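Darkwood Reading Room: Progress Report, Spring Quarter
Prepared for the Matlala Fund by Ayanda Mathebula

Where we are

What a quarter! When we last wrote, the reading room had shelves, a leaky window and a stack of donated books still in boxes. The window is fixed, the boxes are gone, and we have 891 titles on the shelves and in the catalog. Dehua Liao did most of the cataloging on weekday evenings and caught a good many duplicates along the way (we had seven copies of the same gardening guide, and have kept two).

Adult reading circle

This is the part of the grant I most wanted to tell you about. We planned for 14 adults and ended up with around 30 on the list, so we split them into a morning group and an evening one. The evening group reads short stories aloud, a page each, and they have started picking the stories themselves. One man brought in a letter from his landlord and asked if we could read that instead. We did, and it took the whole hour, and I'd call it the best session so far!

Spending

Books and shelving came in under budget. Printing went over, mostly large-print handouts, and we moved money from the shelving line to cover it, as agreed by phone. The Prollura lamps are paid for and in use. Heating is still an estimate until the bill comes in.

Saturday coffee hour

We open the doors at 9:30 and people drift in with their newspapers. It costs very little, and three of our newest circle members first came in for a cup and stayed to browse. Coffee and milk are listed under hospitality.

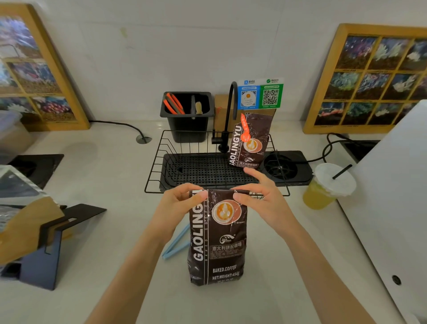
Plans through June

Start a second evening group if we can find another reader to lead it. Finish the children's corner, where the rug is down but the low shelves still need a coat of paint. Dehua would also like to try a lending box at the Prornico bus stop, and we'll send you a cost for that before we spend anything.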